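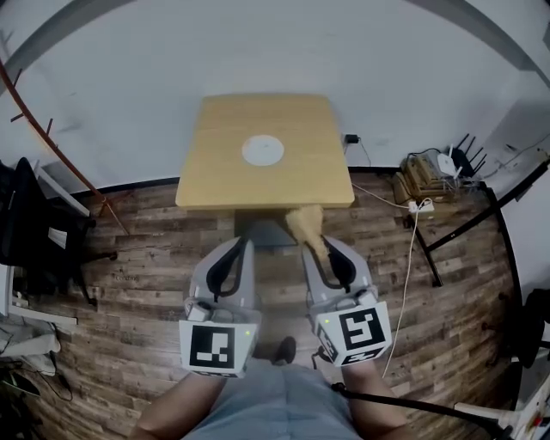 최종 수정: 12/18/20

로봇 조작 실습 강의 노트 7
시연으로 작업 가르치기: 손에 드는 그리퍼와 원격 조종

이번 노트의 범위

지난 노트까지는 로봇의 동작을 사람이 직접 써 넣는 방법을 다루었다. 경유점을 정하고, 그리퍼를 여닫는 시점을 정하고, 실패 조건을 나열하는 식이다. 이번 노트부터는 사람이 작업을 해 보이고 그 기록에서 정책을 학습하는 방법으로 넘어간다. 학습 알고리즘은 다음 노트에서 다루고, 여기서는 시연을 어떻게 받는가만 본다. 기말 과제의 데이터도 이 노트의 절차대로 모은다.

용어를 먼저 정해 둔다. 시연은 사람이 작업을 한 번 수행한 것과 그때 남은 기록을 함께 가리킨다. 에피소드는 시연 하나를 시작 신호부터 종료 신호까지 자른 파일이다. 관측은 정책에 입력으로 들어가는 값, 행동은 정책이 출력해야 하는 값이다. 같은 센서 값이 장비에 따라 관측이 되기도 하고 행동이 되기도 하므로 과제 보고서에는 어느 쪽으로 썼는지 반드시 적는다.

1. 시연을 받는 세 가지 방식

1.1 직접 교시

로봇 팔을 중력 보상 상태에 두고 사람이 팔을 잡고 움직인다. 관절 각도가 그대로 기록되므로 기록된 궤적은 그 로봇이 갈 수 있는 궤적이다. 단점은 사람의 손과 몸이 카메라에 들어온다는 것이다. 실행할 때는 사람이 없으므로 학습 때의 영상과 실행 때의 영상이 달라진다. 궤적만 먼저 기록하고 로봇이 그것을 재생하는 동안 영상을 다시 찍는 방법이 있으나, 천이나 털실처럼 모양이 변하는 물체에서는 재생 결과가 원래 시연과 같아지기 어렵다. 팔이 두 개면 한 사람이 양쪽을 동시에 끌고 다니기도 힘들다.

1.2 원격 조종

사람은 조종 장치를 움직이고 로봇이 따라 움직인다. 조종 장치로는 로봇과 관절 구조가 같은 작은 팔, 손에 쥐는 컨트롤러, 손동작을 읽는 카메라가 쓰인다. 기록에는 로봇의 카메라 영상, 로봇의 실제 관절 각도, 사람이 보낸 명령이 모두 남는다. 학습과 실행의 조건이 가장 가깝다.

조종자가 느끼는 것은 제한된다. 힘 되먹임이 없는 장치에서는 물체를 얼마나 세게 물었는지를 영상으로만 판단한다. 처음 배우는 사람은 그리퍼를 필요 이상으로 닫고, 물체에 접근할 때 여러 번 멈춘다. 이 멈춤은 데이터에 그대로 들어가고 정책도 같은 자리에서 멈추는 것을 배운다. 명령과 실제 위치 사이의 지연도 확인해야 한다. 지연이 있는 기록에서 실제 위치를 행동으로 쓰면 물체를 누르는 동작이 사라지는 경우가 있다. 표면에 막혀 실제 위치는 더 내려가지 못했지만 명령은 더 아래를 가리키고 있었기 때문이다.

1.3 손에 드는 그리퍼

로봇 손끝과 비슷한 기구를 사람이 양손에 들고 작업한다. 로봇 본체는 수집 장소에 없어도 된다. 노트 첫머리의 사진이 이 방식이다. 양손에 그리퍼가 하나씩 있고, 몸체 앞면에 흰색 정사각형 마커판이 붙어 있으며, 두 마커판의 무늬는 서로 다르다. 오른쪽 그리퍼가 베이지색의 보풀보풀한 물체를 물고 있다. 시점은 머리 높이이고 작업대와 두 그리퍼가 같은 화면에 들어온다.

사람의 손놀림에 가까운 속도로 작업할 수 있고, 물체를 물 때의 저항도 손에 전해진다. 대신 기록에는 로봇의 관절 각도가 없다. 남는 것은 그리퍼의 자세와 벌어진 폭이며, 이 궤적을 특정 로봇이 따라갈 수 있는지는 따로 검사해야 한다. 사람은 어깨를 틀고 상체를 숙여 가며 손을 뻗는다. 고정된 로봇 팔의 작업 영역은 그보다 좁다.

본 수업의 실습은 세 번째 방식으로 데이터를 모으고, 두 번째 방식으로 비교 데이터를 소량 모은다. 직접 교시는 시범만 보인다.

2. 자세를 어떻게 얻는가

2.1 마커

마커판은 크기와 무늬가 알려진 흑백 사각형이다. 카메라의 내부 파라미터를 알면 네 꼭짓점의 화면 위치에서 마커의 위치와 방향을 계산할 수 있다. 그리퍼마다 다른 번호의 무늬를 쓰므로 왼쪽과 오른쪽이 화면에서 교차해도 구분된다. 마커가 카메라를 정면으로 향할 때는 기울기 추정이 오히려 흔들린다. 사각형의 원근 변화가 작아 두 가지 기울기가 거의 같은 오차를 내는 것이다. 앞면 외에 비스듬한 면에도 마커를 두면 한쪽 해가 걸러지고, 손목을 돌려 앞면이 보이지 않을 때도 추적이 이어진다.

마커판 좌표에서 손끝 좌표로 가는 변환은 기구마다 한 번 측정해 둔다. 판을 떼었다 다시 붙였으면 값이 달라진 것으로 보고 다시 측정한다.

2.2 머리 카메라의 움직임

카메라가 머리에 있으면 카메라 자신도 움직인다. 마커에서 얻은 값은 카메라 기준의 그리퍼 자세이고, 작업대 기준의 자세를 얻으려면 카메라의 자세가 필요하다. 실습 코드는 배경의 특징점으로 카메라의 자세를 추정한다. 배경에 움직이지 않고 무늬가 있는 것이 많을수록 추정이 안정된다. 흰 벽만 화면에 가득 차면 추정이 끊긴다. 나뭇결 무늬가 있는 바닥, 벽 아래 걸레받이, 선반 모서리처럼 고정된 윤곽이 화면에 들어오게 앉는다. 수집 중에 사람이 지나다니거나 의자가 움직이면 그 위에 있던 특징점은 잘못된 기준이 되므로 해당 에피소드를 다시 받는다.

두 그리퍼 사이의 상대 자세는 카메라 자세 없이도 계산된다. 양손으로 물체를 넘겨주는 작업에서는 이 값이 더 정확하고, 정책의 입력으로도 절대 자세보다 쓰기 좋다.

2.3 렌즈

넓은 시야의 렌즈를 쓰면 화면 가장자리에서 직선이 휜다. 왜곡을 보정하지 않은 영상에 핀홀 모델을 적용하면 가장자리에 있는 마커의 위치가 크게 틀린다. 손에 든 그리퍼는 주로 화면 아래쪽에 있으니 이 문제를 피할 수 없다. 보정판 촬영을 할 때 아래쪽 구석까지 빠짐없이 채울 것. 지난 학기 Bromau 실습조의 데이터는 보정판을 화면 가운데에서만 찍은 탓에 처음부터 다시 처리했다.

3. 기록 항목

에피소드 하나에 다음이 들어간다.

머리 카메라 영상과 프레임별 시각
왼쪽, 오른쪽 마커의 검출 결과(번호, 꼭짓점, 재투영 오차)
왼쪽, 오른쪽 그리퍼의 벌어진 폭
시작 신호와 종료 신호의 시각
작업 이름, 수집자 번호, 물체 번호
성공 여부와 비고

그리퍼 폭은 영상과 다른 경로로 들어오므로 시각을 맞추어야 한다. 수집을 시작할 때 두 그리퍼를 화면 중앙에서 3번 여닫는다. 영상에서 손끝이 맞닿는 프레임과 폭 신호가 최소가 되는 시각을 맞추면 두 경로의 차이가 나온다. 이 동작은 시작 신호 전에 한다. 시작 신호 뒤에 하면 정책이 여닫는 동작까지 배운다.

폭의 영점은 그리퍼를 바꾸어 들 때마다 다시 잡는다. 손가락 안쪽의 패드가 닳으면 완전히 닫힌 값이 변한다.

4. 작업의 정의

시연을 받기 전에 작업을 글로 적는다. 시작 상태, 종료 상태, 허용되는 변형, 실패로 보는 경우를 각각 한 문장 이상으로 쓴다. 수집자가 여럿이면 이 글이 유일한 공통 기준이 된다.

실습에서 쓰는 작업 이름은 Mangubat이다. 탁자 위에 흰색 원판이 있고, 한쪽 그리퍼로 부드러운 물체를 집어 원판 위에 놓는다.

시작 상태: 원판은 탁자 위에 평평하게 놓여 있고 그 위에 아무것도 없다. 물체는 손이 닿는 곳에 둔다.
종료 상태: 물체가 원판 위에 있고, 두 그리퍼가 모두 물체에서 떨어져 있다.
허용되는 변형: 원판의 위치, 물체의 방향과 초기 위치, 집는 손.
실패: 물체를 떨어뜨린 경우, 물체가 원판 밖으로 벗어난 채 끝난 경우, 원판이 밀려 탁자 가장자리에 걸친 경우.

부드러운 물체는 집는 지점에 따라 늘어지는 모양이 달라진다. 끝을 집으면 나머지가 아래로 처져 놓을 때 먼저 닿고, 가운데를 집으면 양쪽이 부풀어 손끝이 가려진다. 어느 쪽이든 쓸 수 있지만 비율을 한쪽으로 몰지 않는다. 물체가 손끝을 가리는 동안에도 마커가 보이면 자세 기록은 유지된다. 물체가 마커를 가리면 기록이 끊기므로 그 구간의 길이를 확인한다.

성공한 시연만 남기고 실패를 지우면 정책은 물체를 놓친 뒤의 상태를 본 적이 없게 된다. 놓쳤다가 다시 집어 끝낸 에피소드는 성공으로 기록하고 비고에 "재파지"라고 쓴다. 끝내지 못한 에피소드도 파일은 보관한다.

5. 수집 절차

(가) 자리를 잡는다. 탁자 중앙이 화면 위쪽 중간에, 편하게 든 두 그리퍼가 아래쪽에 오는지 미리보기로 확인한다. 앉아서 하든 서서 하든 상관없으나 한 회차 안에서는 바꾸지 않는다.

(나) 바닥의 전원선과 통신선을 정리한다. 의자 바퀴나 발에 걸리는 위치에 두지 않는다.

(다) Skuvia에 접속해 새 회차를 연다. 수집자 번호와 물체 번호를 입력한다. 양쪽 그리퍼의 연결 표시를 확인하고 들어간다.

(라) 여닫기 동작으로 시각을 맞춘다.

(마) 시작 신호를 주고 작업한다. 평소보다 조금 느리게, 멈추지 않고 움직인다. 시선도 작업을 따라간다. 머리를 급하게 돌리면 영상이 번져 마커 검출이 실패한다.

(바) 물체를 놓은 뒤 그리퍼를 충분히 벌리고 위로 뺀 다음 종료 신호를 준다. 놓자마자 종료하면 손을 빼는 동작이 기록되지 않고, 정책은 물체를 문 채로 서 있게 된다.

(사) 성공 여부를 바로 적는다. 나중에 영상을 보고 적는 것은 금지한다.

(아) 원판과 물체의 위치를 바꾸고 (마)로 돌아간다.

한 회차는 에피소드 50개다. 회차가 끝나면 그리퍼를 내려놓고 쉰다. 지치면 손목을 덜 돌리고 팔꿈치를 몸에 붙이게 되며, 뒤쪽 에피소드의 궤적이 앞쪽과 눈에 띄게 달라진다. 기말 과제에는 조별로 에피소드 400개를 제출한다. 한 사람이 전부 모으지 말고 조원이 나누어 모은다.

6. 원격 조종 비교 데이터

비교 데이터는 Griltgate 실습실의 양팔 로봇으로 모은다. 작업 정의는 같다. 분량은 한 회차로 제한하고, 예약은 조별로 한 번만 받는다.

처음 조종하는 사람은 연습 시간을 따로 가진 뒤 기록을 시작한다. 연습 중의 시연은 섞지 않는다. 로봇이 움직이는 동안 작업 영역에 손을 넣지 않으며, 물체를 다시 놓을 때는 정지 상태를 먼저 확인한다. 비상 정지 버튼은 조종자가 아닌 조원이 맡는다.

보고서에서 비교할 항목은 에피소드 길이, 그리퍼가 정지해 있던 시간의 비율, 집는 순간의 접근 방향 분포, 재파지 횟수다. 결과가 어느 쪽으로 나오든 감점하지 않는다. 두 데이터의 좌표계 원점이 다르므로 접근 방향을 그리기 전에 작업대 기준으로 통일한다.

7. 제출 전 점검

재투영 오차가 큰 프레임이 연속되는 구간을 찾아 영상과 대조한다. 마커 번호가 좌우로 뒤바뀐 에피소드가 있는지 본다. 그리퍼를 반대로 들고 시작한 회차는 영상만 보면 정상처럼 보이지만 기록은 좌우가 바뀌어 있다. 번호를 손으로 고치지 말고 변환 스크립트의 교환 옵션을 쓰고 비고에 남긴다.

궤적을 로봇 모델에 넣어 도달 가능 여부를 검사한다. 관절 한계를 넘는 구간이 있는 에피소드는 삭제하지 말고 표시만 한다. 로봇의 설치 위치를 옮기면 풀리는 경우가 많다. 속도 한계를 넘는 구간은 재생 속도를 늦추어 다시 검사하되, 늦춘 배율을 파일에 적는다.

영상에 얼굴이나 문서, 화면의 개인 정보가 들어가지 않았는지도 확인한다. 팔과 무릎, 신발 정도는 그대로 두어도 된다.

연습 문제

가. 마커 한 개만 앞면에 있는 그리퍼와, 옆의 비스듬한 면에도 마커가 있는 그리퍼의 자세 오차를 비교하는 실험을 설계하라. 손목 회전각을 어떻게 통제할지 쓸 것.

나. 손에 드는 그리퍼의 기록에서 다음 프레임의 자세를 행동으로 쓸 때와, 현재 프레임과의 차이를 행동으로 쓸 때 카메라 자세 추정의 오차가 각각 어떻게 들어가는지 식으로 보여라.

다. 원판의 위치를 바꾸지 않고 모은 데이터로 학습한 정책이 원판을 보지 않고도 성공할 수 있는지 논하라. 이를 드러내는 시험 조건을 하나 제시하라.

라. 재파지가 포함된 에피소드를 모두 뺀 데이터와 그대로 둔 데이터로 각각 학습했을 때 예상되는 차이를 쓰고, 다음 노트의 실습 결과와 비교할 수 있도록 보관하라.

과제 제출은 February 학기 전 보충 기간에 열리는 Skuvia 과제함으로 한다. 파일 이름은 조 번호와 회차 번호만 쓰고 공백을 넣지 않는다.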